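Rutusier 2 adds scheduled messages and larger group calls

Thu 15 January

Version 2 of the Rutusier messaging client is now available for Android and iOS, with the desktop build to follow. The update adds scheduled messages, raises the limit on group voice calls and changes how media is stored on the device. It is being delivered in stages, so the new version may not show up in the store for every account right away.

Scheduled messages are set by holding down the send button and picking a date and time. The message is kept on the server in encrypted form and goes out even if the phone is switched off at the set time. Each chat can hold up to 50 scheduled messages. They can be edited, moved to another time or deleted from a separate list, which opens from the clock icon next to the text field. The icon stays hidden when the list is empty.

Group voice calls now take 300 participants. Esden, the company that develops the client, says the change depends on a new audio mixing service that sends each phone a single combined stream. Earlier versions sent a separate stream for every active speaker, and battery use went up as more people talked. Video remains limited to one-to-one calls.

The storage settings have been rewritten. Photos, voice notes and documents are now listed by chat and sorted by size, and a retention period can be set for each type of file. Files removed from the phone remain on the server and are downloaded again when opened. On Android, the cache can be moved to a memory card, but the app has to be restarted before the new location is used. The iOS version has no such option.

Sticker packs have moved to a tab of their own, and the search field there now accepts more than one word. Packs installed under the previous version are carried over in the same order.

The Android package is 205 MB on first install. Users coming from the October release will get a smaller download, with the exact size depending on the device.

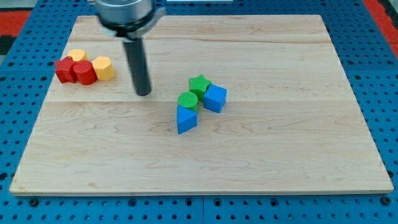 Accounts linked to Bonsu, the bot platform run by the same company, need one extra step. Access tokens issued before the update continue to work for sending and receiving text, but bots cannot read or create scheduled messages until a new token is generated in the developer panel. The old call for uploading files is marked as deprecated and will log a warning each time it is used.

"We kept the message format unchanged so that older clients can still read everything," said Rajeshwari Rai, who leads mobile development at Esden. A message scheduled in the new version appears on an older one as an ordinary message at the time it is sent.

Two known issues are listed in the release notes. Scheduled times are not adjusted when the phone changes time zone, and the unread counter on the iOS home screen may be wrong until the app is opened once. Both are due to be fixed in the next maintenance release.

The desktop version, which goes by the internal name Stukthorpe, is in closed testing. It supports scheduled messages but does not yet include the new storage settings.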